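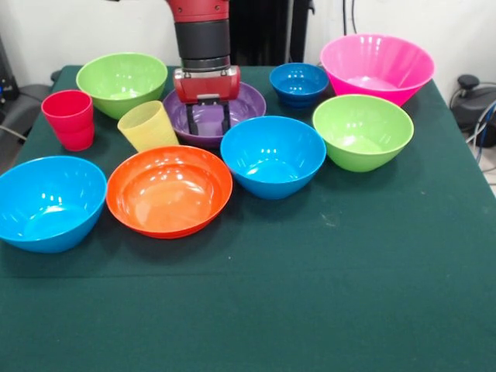

Bowls and cups, green cloth.

Fosent Blank Meme Poster, No. 636
For the coworker who still prints memes and tapes them to the fridge. One big panel, two caption bars, wipe-clean finish. Comes with 32 stick-on captions, most of them about Mondays.
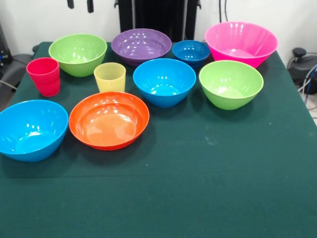

What's in the tube
One poster, the captions, and 3 dry-erase markers. Afiq Sopacua wrote the captions and stands by nearly all of them. If you'd like to write your own,

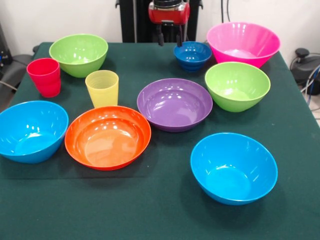
use the markers and keep it short. Your boss can read.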